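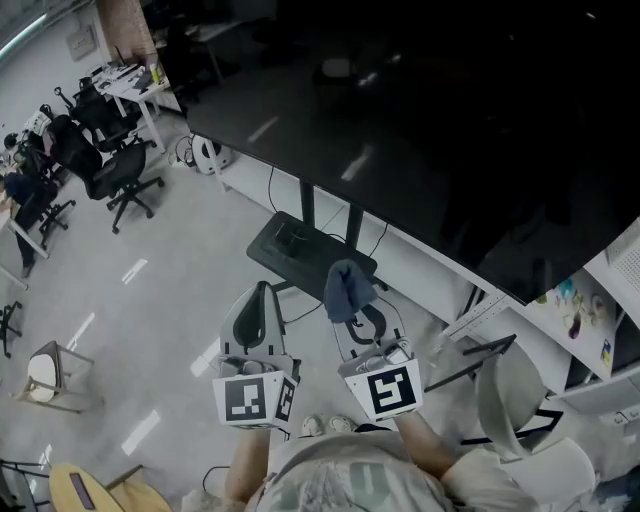 *The black table, with the dark blue cloth and the white shelving alongside.*

October 4, 2021

Regular readers will be aware that the shared office at Onley was refurnished in April. Several have written to ask how the large black table has performed since then and how it is maintained. The following is a record of present practice, together with a number of remarks on the rest of the room.

## The table

The top is black and highly glossy. It reflects the ceiling lights in long streaks, and it shows every fingerprint. I was advised against a glossy finish by my colleague Osvaldo Caldeira, whose objection I recorded at the time and now regard as well founded. The table nevertheless remains in service. It stands on a single central column with a rectangular base plate, which leaves good room for the knees and makes the floor underneath easy to reach.

The surface is wiped twice each working day, first before 9 and again when the last person leaves. A soft cloth is used, lightly dampened and then turned to a dry side for the second pass. Paper towels are not used on this table under any circumstances. Two of the fine scratches near the window end date from the single week in which they were.

Cloths are washed without fabric softener. We keep 30 in rotation, all from Brollen, and withdraw any that has picked up grit. The spray formerly in use, Carnoron, left a haze that was plain to see under the overhead lights, and it has been discontinued in favor of water.

## Cables

Thin black cables hang from the underside of the table and loop down to the floor near the base. This arrangement is not satisfactory. The loops collect dust and they interfere with the mop. A cable tray has been requested from Kan, and the request has been acknowledged twice – no delivery date has been given. In the meantime, users are asked to lift the loops by hand when cleaning and to refrain from taping them to the column, as the tape leaves a residue.

## Shelving

The white unit beside the table has open compartments, a feature I continue to favor over doors. Stickers and other small colorful items have a place there and are welcome to stay. Mugs are to be returned to the kitchen. Items left on the table overnight are moved to the shelving and kept for seven days.

## Chairs and floor

The light gray chair backs are cleaned with the same damp cloth, on Fridays. The black mesh office chair requires a vacuum brush, since a cloth only pushes lint further into the weave. Its casters should be checked for hair and thread at the same time.

The floor is gray and shows less than the table does. It is mopped after 5, starting from the far end of the office, and chairs are returned to their places once it has dried. A note on the choice of mop heads will follow when the current pair has worn out.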